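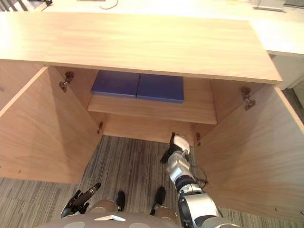
Skosdale Word List

Dialect words from Skosdale and the farms above it, with meanings, example sentences and notes on who used them. Released January 10, 2023.

What is in the list

The list has 593 entries. Each entry is one word or set phrase in one sense, so a word with several senses appears several times. "Clart", for instance, is entered separately as mud and as fuss.

Most of the words are to do with weather, stock, walls, food and ways of being annoyed. There is very little on mining, although people did go over the top to work in the lead mines, and there is almost nothing on church or chapel. Place names and field names are left out. They need maps and a different kind of care.

Words that are common across the north of England are included if a Skosdale speaker offered them as a local word. I did not think it was my job to tell people that a word they grew up with was also known elsewhere. If a word is in general northern use, the spread column says so.

Where the words came from

There are two sources.

The Cova notebooks were kept by a family at Cova farm, at the top end of the dale. They run from before the war until the farm was sold. They are mainly accounts and stock notes, with words written down as they came up, often with no meaning given. Where I could not work out a meaning from the notes around it, the meaning field is left blank and the entry is marked unclear. Suggestions are welcome.

The Lobo recordings were made in people's kitchens for a local history evening class that met at Lobo House. The sound is poor in places, and one speaker is often drowned out by a kettle. I transcribed the parts where people talk about words and skipped most of the rest. The recordings themselves are not part of this release, as several of the families asked for them not to be shared.

Nothing was taken from printed glossaries. I used them to check spellings and to fill in the spread column, and the entry says so where I did.

Files

words.csv is the main list.
examples.csv has the example sentences, linked to the main list by entry number.
speakers.csv has a code for each speaker, with a decade of birth and which end of the dale they came from.
changes.txt is the list of corrections.

All the files are UTF-8. The two larger ones will open in any spreadsheet program, but check that the entry numbers come in as text. They have leading zeros, and some programs strip them, after which the examples no longer match up.

Columns in words.csv

entry: the entry number. Numbers are never reused, so there are gaps where entries have been withdrawn.
headword: the spelling used in this list.
variants: other spellings found in the sources, separated by semicolons.
part: noun, verb, adjective, adverb, phrase or call. "Call" is for words shouted at animals.
meaning: a short meaning in standard English. May be blank.
source: cova, lobo or both.
spread: dale, county, north or unknown.
status: firm, doubtful or unclear.
note: anything else.

Spelling

The notebooks spell by ear and change their mind from page to page. I have picked one spelling for each headword, usually the one that appears most, and put the others under variants. For words found only on the recordings I spelled them so that a reader from the dale would say them correctly without help. A reader from further south may not.

No phonetic transcription is given. I started one and was not consistent enough for it to be of any use. If you need pronunciation for research, treat this list as a pointer to the words and no more.

Preparing the data

I typed the entries by hand and ran them through Skamix, a small script I wrote to merge the two sources. It matches headwords that differ by a doubled letter or a final e, then lists the pairs for checking. I went through every pair myself. It wrongly wanted to join "stee" (a ladder) and "ste" (a stair, Cova only), and there may be mistakes of the same kind that I let through.

The script is not included. It is tied to my own folder layout and is not fit for anyone else to use.

Known problems

The top end of the dale is much better covered than the bottom. This comes from the sources and does not mean people lower down used fewer dialect words.

Women's words are thin in the notebooks, which were kept by men. The recordings make up for this a little, particularly for baking, washing and children's games.

Some meanings were given by people remembering what a grandparent said. These are marked doubtful unless someone else gave the same meaning separately.

Roughly 4 in every hundred entries have no example sentence. I have not made any up to fill the space.

A few words are rude about neighbouring dales. They have been kept. Words that were used about named people have had the names removed from the examples.

Privacy

Speakers are shown by code only. Decade of birth is given in place of year, and no farm or house is named except the two the sources are known by. If you think you can tell who someone is, please don't publish the guess. Families can ask for an entry or an example to be withdrawn and do not have to give a reason.

Using the list

You can copy, change and share it for any purpose, including paid work, as long as you say where it came from. A suitable form is: Ákos Illés, Skosdale Word List, followed by the release date at the top of this file.

Please don't use the number of entries as a measure of how much dialect is still spoken. Most of the speakers have died, and the list says nothing about what is said in the dale today.

Corrections

Send the entry number, what is wrong, and how you know. "My aunt said it" is a perfectly good source, but tell me where she lived. I go through the corrections every August and bring out a new release if there are enough of them. Small fixes to spelling in the notes are made without being listed in changes.txt.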